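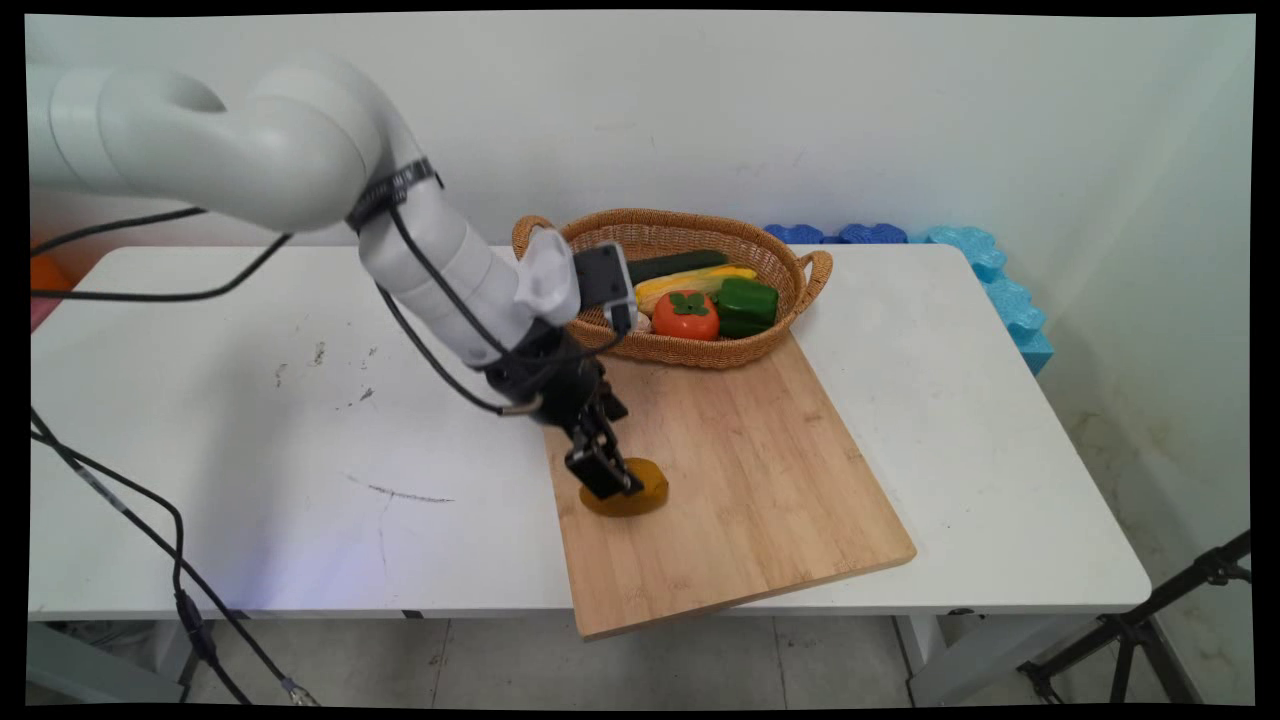 So on Thursday I finally got round Saleler, after months of Bushra Jafri telling me I should go and see what they do all day. What they do all day, mostly, is pick up toy vegetables! I loved it.

Tanveer Mengal took the two of us through (there were meant to be more but the Cenden lot got stuck on the train). The idea is that a person steers the arm through a small job, say getting something off the chopping board and into the wicker basket, and every go is saved with what the wrist camera saw and how the arm moved. Do that enough times and the learning system has something to copy. They had 1136 goes saved for the basket job when we visited and want 1684 before they train on it again.

I'd assumed the messy ones got binned. Some do, but Tanveer keeps a fair few where the person fumbles and then sorts it out, so the system gets to see a recovery as well. He also wants things put down in a different spot each time, which sounds easy until you're on your tenth go and keep reaching for the same place.

I had a turn, of course. 31 minutes, and I was dreadful for most of it – you close the fingers too early, or come down at a daft angle and have to back off. Bushra was much better and was not quiet about it. Tea afterwards was good, parking was awful, use the Siddiqui side if you drive. They're having people round again in May and I've already put my name down.

Contact us | © Skasutard visits pages | Back to top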